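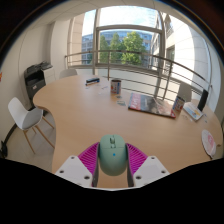

The shared desk at Murkberg

Murkberg is a small studio, and most of us there end up at the same desk. Wen-hsiung Hsu picked it for the curved top, and it went in by the tall windows in September. We budgeted 3,000 for the desk and paid 2,970, delivery included. The green mouse came later, with the new computers.

The middle of the top stays clear for drawing. Mugs, magazines and small things go along the far side - that was Dona's rule, and it has mostly held. 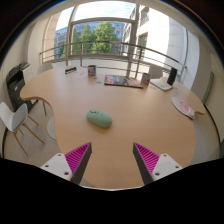
Daylight is best on the far half before noon. In the afternoon we pull the blinds halfway and switch on the lamp. The wood gets wiped with a damp cloth and oiled twice a year.

The round mouse pad with the pink wrist rest is the one people ask about. It has a cartoon print with specks and squiggles in blue, green and pink.

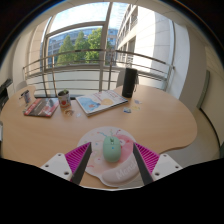

We looked at a plain gray one from Zabala first, but it was too wide for the narrow end of the desk. The shelves get their own page once they are up.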